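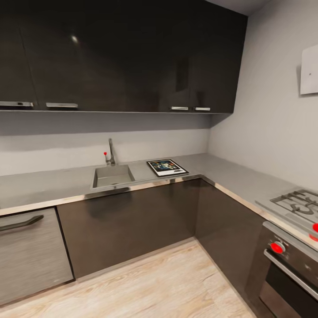
Hadiza Haruna wrote on April 21, 2018:

> The 27-inch upper cabinets from Venov are fine, but I can't reach the top shelf without a stool. Has anyone had theirs lowered after the fact? The installer in Cullow quoted me two visits and wouldn't say what happens to the wall behind.

Hadiza, I had mine lowered last August. It came down 3 inches and it was worth doing, but ask for the price in writing first. Mine went up by $70 when they found the old screws had missed the studs.

Expect a strip of bare wall at the top where the paint doesn't match. I repainted the whole wall because a patch showed. If you have tile, check that the new bottom edge lands on a full row. Mine didn't, and Nelier had to cut the row down.

Measure from the counter before you agree to anything. Our coffee maker no longer fits with the lid open, so it lives by the sink now.

For handles, dark glossy doors show every fingerprint, so I'd go with long bars over knobs. Ebere Danladi posted a cleaning method for that finish a while back, and it should be in the archive.

I still have the installer's worksheet if you want a copy. Write to me off list.

Abimbola Dauda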